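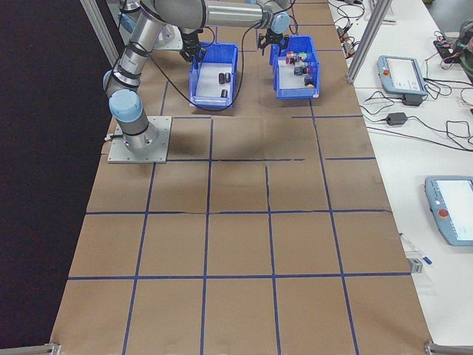
Ihr Lieben, der Dezember ist da und mit ihm die Mails, in denen ihr fragt, wann ich endlich wieder was übers Backen schreibe. Na gut! Eigentlich wollte ich diesmal über die Winterschuhe der Kinder jammern, aber das hebe ich mir auf. Heute geht es um Sauerteig, genauer gesagt um meinen, der Esteban heißt und seit dem Umzug ein ziemlicher Sturkopf geworden ist.

Für alle, die neu dabei sind: Esteban ist ein Roggensauer, ich habe ihn vor Jahren von Dima Kanaan bekommen, in einem alten Gurkenglas mit Löchern im Deckel. In der alten Wohnung stand er auf dem Regal über der Heizung und war glücklich. Die neue Küche geht nach Norden raus, die Fliesen sind eiskalt, und morgens zeigt das Thermometer neben dem Brotkasten 18 Grad. Mir reicht das mit Strickjacke. Esteban reicht das überhaupt nicht, der hat zwei Wochen lang nur müde vor sich hin geblubbert und nach Nagellackentferner gerochen (wer das kennt, weiß: der hat Hunger).

Ich habe dann erst mal alles falsch gemacht. Mehr Wasser, weniger Wasser, anderes Mehl, eine Nacht im Backofen mit Licht an. Die Nacht im Backofen war übrigens kurz davor, in einer Katastrophe zu enden, weil mein Mann am nächsten Morgen Brötchen aufbacken wollte und den Ofen schon auf Vorheizen gedreht hatte. Ich bin im Schlafanzug durch den Flur gerannt! Seitdem klebt ein Zettel am Drehknopf, und den lasse ich auch dran.

Geholfen hat am Ende etwas ganz Simples, nämlich häufiger füttern und dafür weniger altes Zeug im Glas lassen. Ich nehme jetzt morgens einen Esslöffel Anstellgut, dazu 50 Gramm Roggenvollkornmehl und 50 Gramm gut handwarmes Wasser, und abends noch mal genauso. Das Glas kommt in die kleine Kühltasche vom Sommer, zusammen mit einer Wärmflasche, Reißverschluss zu, fertig. Nach drei Tagen ist er mir fast aus dem Glas gekrochen, und gerochen hat er wieder nach Apfel und ein bisschen nach Joghurt, so wie früher. 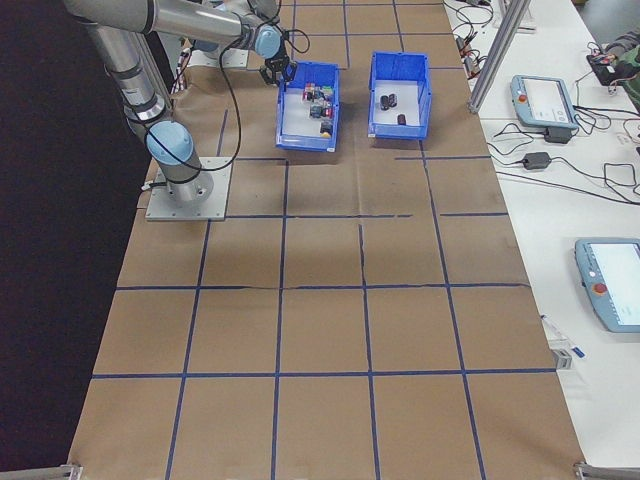
Was vom Füttern übrig bleibt, werfe ich übrigens nicht weg, das bringe ich nicht übers Herz. Der Rest wandert in ein Sammelglas im Kühlschrank und wird alle paar Tage zu Knäckebrot. Auf 200 Gramm Sauerteigrest kommen bei mir 50 Gramm Sonnenblumenkerne, 50 Gramm Leinsamen, ein Schuss Olivenöl, Salz und so viel Wasser, dass man es gerade noch streichen kann. Ganz dünn aufs Blech, nach zehn Minuten mit dem Pizzaroller in Stücke ritzen und dann bei 160 Grad weiterbacken, bis es am Rand richtig knackt. Bei mir dauert das eine knappe Stunde, euer Ofen sieht das vielleicht anders. Wer mag, streut Kümmel drüber. Ich mag, die Kinder nicht, also gibt es immer eine Blechhälfte mit und eine ohne.

Zum Brot selbst: Im Winter lasse ich den Teig einfach länger stehen. Im Rezept aus dem Herbst stand, dass der Laib nach zwei Stunden in den Ofen kann. Vergesst das gerade mal. In meiner Küche braucht er jetzt mindestens drei, und wenn er oben noch keine feinen Risse im Mehl hat, bleibt er halt noch stehen. Randa Masri hat mir geschrieben, dass sie ihren abends formt und über Nacht auf die Treppe im Hausflur stellt. Das habe ich noch nicht probiert, bei uns im Haus wohnt ein Dackel.

Ach ja, und weil die Frage so oft kam: Ja, man kann Anstellgut verschenken, und ja, auch zu Weihnachten. Nehmt ein sauberes Schraubglas, füllt es höchstens zu einem Drittel und dreht den Deckel nicht ganz fest zu, sonst gibt es in der Handtasche eine Überraschung. Ich schreibe immer das Datum vom letzten Füttern aufs Etikett und lege eine Tüte Mehl dazu. Letztes Jahr habe ich 6 Gläser verteilt, davon leben meines Wissens noch drei, und der von Walid Awad heißt jetzt Esteban der Zweite und backt angeblich besser als meiner. Frechheit!

Falls euer Sauer auch gerade bockt, schreibt mir gern, am liebsten mit Mehlsorte und Küchentemperatur dazu. Ich antworte, sobald die Plätzchendosen voll sind. In der nächsten Ausgabe kommt dann das Früchtebrot von meiner Schwiegermutter, die mir das Rezept endlich rausgerückt hat, allerdings mit Mengenangaben wie »eine gute Hand voll Feigen«. Ich muss also erst noch testen, wie groß ihre Hand ist.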